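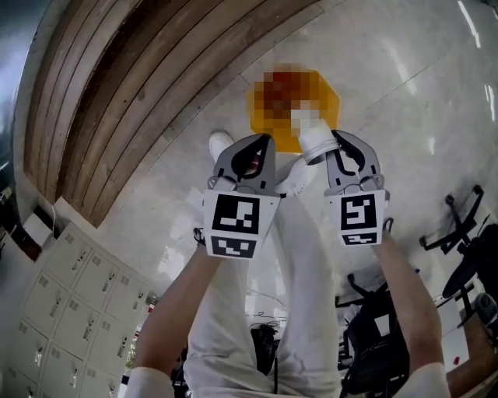

Glossy gray tile in the locker area: chair marks and a dull film, what do you clean it with?

Posted by Miroslava Hájek

Hi all, hoping someone has been through this. I look after the back room at our office (nobody else wanted it, so it's mine now) and we have light gray glossy tile in there. There's a cream metal locker cabinet by the wall, the kind with rows of little vented doors, a slatted wood panel, and then a bunch of black office chairs that wander all over the place.

When the overhead lights are on, the tile looks great from the doorway. Then you crouch down and there's a film on it, plus gray scuffs wherever the chairs get rolled. I mop every Wednesday with a floor cleaner called Tronia, one good glug in the bucket, and by the next morning it looks streaky again. I've tried hotter water and I've tried a second pass. The second pass made it worse!

So two things. What takes the film off without killing the shine? And is it worth changing the casters on the chairs, or should I just put a mat down? The room is 200 square feet, so a mat would eat up a fair bit of it. I also can't move the lockers, they're full and they weigh a ton.

Posted by tilesandtea

The film is your cleaner. A "good glug" is way too much on glossy tile -- it has nowhere to soak in so it just dries on top, and then every mopping adds another layer. Been there.

First get the old stuff off. Sweep really well, then mop with plain warm water and a small splash of white vinegar. That's fine on glazed ceramic or porcelain, but if there's any chance your tile is natural stone, skip the vinegar and get a stone-safe cleaner instead. Change the water when it goes cloudy. I did our break room this way and went through more buckets than I want to admit. Then go over it with clean water and dry it with a microfiber towel before it can dry by itself. The drying is the boring part but it's where the shine comes back.

After that, measure your cleaner by whatever the label says and not a drop more.

For the scuffs, try a melamine sponge in a corner first, light pressure. It's a mild abrasive, so if you scrub like mad you can dull the glaze. A clean tennis ball rubbed over the mark works on some of them too, no idea why it isn't more popular.

Around the lockers, wring the mop almost dry. Water sitting under a metal base will rust it, and then you have orange lines on the tile and a whole new post to write.

Posted by rollerdad51

Change the casters. Soft polyurethane ones, they pull out and push in on most chairs. Check the stem size first, I ordered wrong and had to send mine back. It took me 30 minutes to do our chairs, and most of that was picking hair out of the old wheels.

No mat. They slide on shiny tile and grit gets under them.

Posted by gwen_p

I just use a steam mop lol. Works for me

Posted by Miroslava Hájek

Thank you! Box says porcelain, so vinegar it is. I did one patch by the lockers this afternoon and the rinse water was disgusting. Ordering casters tonight, after I measure the stems.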